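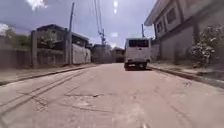 # Street running: the rules we work to

Our wheeled robot runs on ordinary residential streets, in among parked vans, motorbikes and whoever happens to be driving home. Tranent, Banent and Tazi each had their own sheet of local rules until September, when Andel merged them into one code of practice. It has 15 rules. The ones that come up most are on this page, with views from the street.

**Vehicles ahead (rule 2).** If a vehicle is moving away in the same direction, let it go. Do not close the gap and do not try to pass. The robot waits until the road is clear and the operator confirms it by voice.

**Vehicles at the side (rule 4).** A parked vehicle is treated as one that could pull out. Slow to walking pace before drawing level, and stay slow until the back of the robot is past the last wheel.

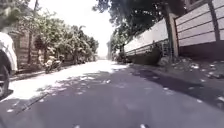

The same goes for motorbikes under trees, which are easy to miss in patchy light. Strong sun and leaf shadow can also upset the obstacle detection, so the operator keeps a thumb on the stop button through any stretch like that. Stops made by hand are logged with a reason, even a short one.

**Speed (rule 7).** A long straight road is no reason to go faster. The limit is set before leaving and is not changed on the move.
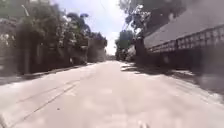 Keep the escort within easy reach at all times. On a quiet road people tend to drop back and chat - the code now says 2 metres, and the escort carries the second stop button.

**Records (rule 11).** Sort footage the same day. Blur faces and number plates before anything is shared outside the team. The merged log stands at 806 entries, of which 164 are notes on road surface.

**Road surface (rule 12).** Cracks, holes and broken edges are steered round if there is room. If there isn't, stop and have the escort look first. Mark the spot on the route map before the next run.
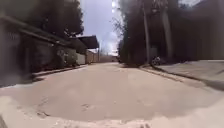
*Cracked paving and a small dark hole, left of centre on the road ahead.*

Printed copies of the full code are kept with the chargers at each site. Please take the old sheets down.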